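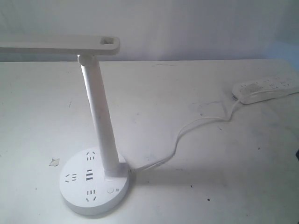 Desk and Workbench Tips: Cleaning and Caring for White Surfaces

Posted Jan 14, 2021

White laminate and painted tops look good for a month and then start to show everything. Most of the marks come off with things you already have under the sink. Start with the mildest method and only move up if the mark is still there.

Daily wipe

Use a damp microfiber cloth and 2 drops of dish soap in a bowl of warm water. Wring the cloth until it no longer drips. Wipe in one direction, then dry with a second cloth. Water left standing along a seam will get under the edge banding and swell the board, and there is no fixing that once it happens.

Gray scuffs

Scuffs from laptop feet, mugs and picture frames are usually material left on the surface, not a scratch. Run a fingernail over it. If you feel nothing, try a white pencil eraser first. Next, try baking soda and water mixed to a thick paste, rubbed lightly with a fingertip and rinsed off. Melamine sponges work but they are a fine abrasive, and on a glossy top they leave a dull patch you can see from the doorway. Test one on the underside. 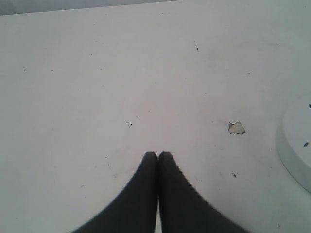 Checking your work is easier from a low angle than from straight above. Crouch until your eye is nearly level with the desk and look across it toward a window. Soap film shows as a haze and dried paste shows as chalky streaks. A matte white top in flat, even light will hide both, with just a brighter patch toward the middle, so move a lamp if you have to. Wipe any haze with plain water and dry it again.

Ink and marker

Ballpoint comes up with rubbing alcohol on a cotton ball. Dab, turn the cotton, dab again. Wiping spreads it. Permanent marker takes the same treatment and more patience. Keep alcohol off painted wood altogether — it softens latex paint in seconds. For painted tops I use the Zuvivar soap paste, which is slow but has never lifted the finish on mine.

Real scratches

If your nail catches, no cleaner will help. On painted wood, sand the spot with 300 grit or finer, wipe off the dust and touch up with a small brush. Let it cure for 3 days before you put anything on it. On laminate, a color-matched filler is the only repair I know. Rorkard sells one in a tube and the plain white is close enough for most desks. Press it in with a plastic card and scrape level before it skins over.

Lamps, cords and plugs

Unplug first.

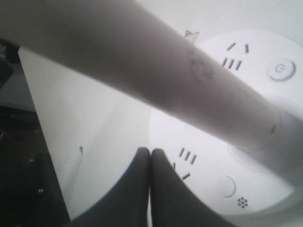
Wait for the bulb to cool, then use a dry cloth on the head and a barely damp one on the stem and base. Never spray a lamp or a power strip directly. Dust around outlets comes out with a dry, soft paintbrush. White cords pick up hand grime, and a little dish soap on a cloth takes it off if you keep well away from both ends. Dry the cord fully before it goes back in the wall.

Sticker residue

Warm the label with a hair dryer on low and peel slowly. Rub leftover glue with cooking oil, leave it 8 minutes, then wash with soapy water. Oil will stain bare wood, so skip this on an unfinished bench.

Yellowing

Sunlight does it, and so does smoke. Yellowed plastic rarely comes all the way back. Yellowed paint can be washed and recoated. I did the Ititwood bench in September with one coat of primer and two of satin, and so far the window end matches the rest.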